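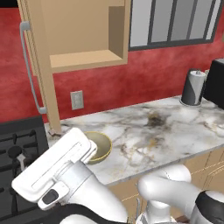

Which of these episodes did a person drive from start to finish, and which were made by the replay script? I've read the card twice and can't find it. Please put it near the top, I nearly trained on both without knowing.

That came in on the tracker after the first release. It's a fair request, so the answer goes first: 409 episodes were driven by a person by remote control. Another 220 were generated by replaying parts of those in a kitchen with the objects moved. The field "source" says "human" or "replay" for every episode. The default loader now returns human episodes only.

Iver Kitchen Demonstrations

Iver is a set of demonstrations recorded in a simulated kitchen in the Cliruvon simulator. An operator holds two hand controllers and drives a white robot with two arms at a counter and a gas stove. There is no real-robot data in this release.

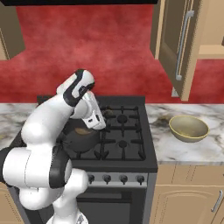 Tasks

There are seven tasks. Each one has its own folder and a short text instruction stored with every episode.

pick_bowl: take the bowl from the counter and hold it clear
bowl_to_stove: set the bowl on the grate
bowl_to_counter: the reverse
pot_to_back: move the pot to a back burner
pot_to_front: move the pot to a front burner
lift_lid: lift the lid and lower it again
turn_knob: turn one front knob to the marked angle

turn_knob is the weakest of the set. The contact model lets the fingers slip on the knob, and operators made up for it by gripping twice. If you train on all the tasks together, try leaving this one out first.

How the demonstrations were recorded

Operators worked from the Imex control station. Controller motion is mapped to the gripper pose, and the trigger opens and closes the fingers. Holding the side button freezes the arm so the operator can reposition their hands. Frozen stretches are kept in the raw files and flagged in "clutch". They are cut from the processed files.
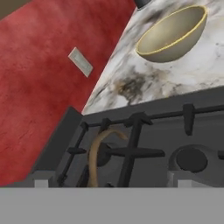 Close view over the burners, bowl on the counter beyond

Operators could see every camera view while driving. Most kept the wide view large and glanced at the close one just before a grasp. Gaze was not recorded.

An episode is kept if the object ends within the goal region and stays upright. Failed attempts are in the "failed" folder, with the same fields, and are not counted above. Retries inside a successful episode are left in, so expect some missed grasps followed by 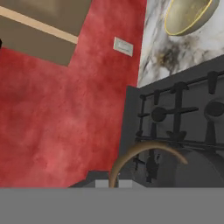 a second approach. We tried trimming them and the trained policy got worse at recovering, so the trimmed version was dropped.

Known problems

Episodes from the Bermúdez station have a delay of 2 frames between the action and image streams. The loader corrects this when align=True. Older copies of the loader ignore the flag without a warning.

Left and right are swapped in the instruction text of a few pot_to_back episodes. The list is in fixes.txt. The actions in those episodes are correct.

Wall and counter textures do not change between episodes. A policy trained only on this set should not be expected to work in a different kitchen.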